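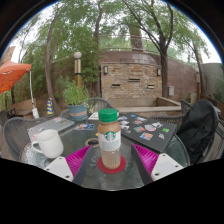

A coaster under the cold drink, at least. The mug on the laptop is another matter.

Glass Patio Tables: Which Cleaning Tips Are Worth Your Time?

By Sayaka Aoki
Dec 19, 2024
3 min read

Every spring the same advice about outdoor glass gets passed around, and most of it seems to come from people who store their table in a garage. Mine stays out all year under two maples. I have tried nearly everything on the list, and I'm not impressed with much of it.

Newspaper instead of paper towels

My mother swore by it. Maybe the ink was different then. On smooth glass I get the same shine from an old cotton T-shirt, and my hands stay clean. On textured glass newspaper is useless. It shreds on the bumps and leaves gray crumbs that you then have to rinse off. Use a soft nylon brush and a bucket of warm water with a squirt of dish soap. Go in circles, rinse, done.

Vinegar for everything

Vinegar does work on hard water spots, I'll give it that. Mix it half and half with water, leave it on for a few minutes and wipe. It does very little for tree sap or sunscreen, whatever the videos say. Rubbing alcohol on a rag takes off both. Keep the vinegar away from bare metal rims, and don't touch it at all if you can't rinse afterward.

Rain repellent spray

The idea is that water beads up and rolls away. On a windshield doing 49 miles an hour, sure. A table is flat, so the beads sit there and dry into spots, and now you have more of them. I tried it in May and had scrubbed it all off again before the summer was over.
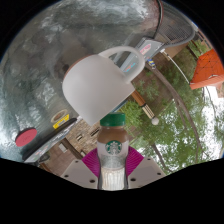
Plain mugs are fine outdoors. Check the bottom for grit before you slide one across glass.

Baking soda paste for scratches

No. It will lift a coffee ring, and it may take off a gray mark that was only rubbed-off metal or pottery glaze. A real scratch is missing glass, and paste can't put it back. Run a fingernail across the mark. If the nail catches, live with it or call a glass shop. Toshio Kubo wrote in to say that toothpaste fixed his. I'd like to see that table in direct sun.

What about covers?

Here I've half changed my mind. A cover keeps off pollen and bird mess, but a tight one traps damp against the rim and legs, and that's where rust gets going. If you use one, prop it up in the middle with an upturned bucket so the water runs off – and take it off on dry days.

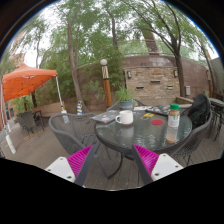 The job I'd put ahead of all of these is checking the little rubber or plastic pads between the glass and the base. They go hard, crack and fall out, and then the glass rests on metal. Get a second person to help you lift the top, and replace the whole set while you're at it. They cost next to nothing at any hardware store.

859 shares
49 comments

Related
Does Car Wax Belong on Patio Furniture?
Getting Rust Stains Off a Wooden Deck
Five Coffee Stain Tricks, Tested
Are Magic Sponges Just Fine Sandpaper?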